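January 29, 2018

I had been meaning to get over to the Votley place for ages, and when Stidora finally offered to take a few of us along on their open afternoon I said yes before I'd even looked at where it was. (It is a long way. Bring a sandwich.) Stidora looks after the tidying and packing side of the business, and they've rented an ordinary furnished home in Dusedden for it, so you walk in expecting a factory and find yourself wiping your feet on somebody's doormat.

The work used to be done entirely by hand, out of the warehouse. Returned toys, cloths, mugs and so on came in mixed cartons, and people stood at a belt sorting them for the whole shift. Now two arms handle the night cartons, and some 20 of the staff have moved over to what they call showing – picking things up with a hand-held gripper, over and over, so that the arms can learn from how a person does it. The Nanayakkara project, as this part is known, had 107 household items on its list when we visited, and soft things were giving the most trouble.

I asked one of the women who had come over from the belt whether she missed it. She laughed and said her feet didn't! She did miss the talking, though. At the belt you could chat all day long, and with the gripper you have to keep your mind on your wrist, so they've agreed on a proper tea break halfway through the morning and everyone sits down together. I thought that was a lovely thing to have held on to.

It isn't all rosy. The pay stayed the same for the first months, which caused some grumbling, and a few of the older hands find the squeezing hard on the thumb after an hour. They swap over more often now. There is also the plain worry about what happens when the arms have learned enough, and I was glad to hear it asked out loud, even if the answer (a review in May) was a bit thin.

We were allowed a turn ourselves, and I was hopeless at it. My first try at lifting a cloth ended with nothing in the fingers at all, and the second wasn't much better. The people who do it daily go in low, close gently and bring the whole bunch up without any fuss, and I could have watched them until the bus came.

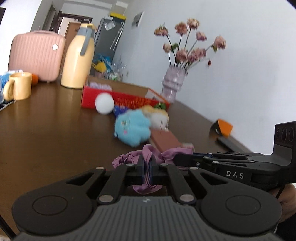
I did miss the bus, as it happens, and had a second cup of tea with the afternoon shift while I waited for the next one.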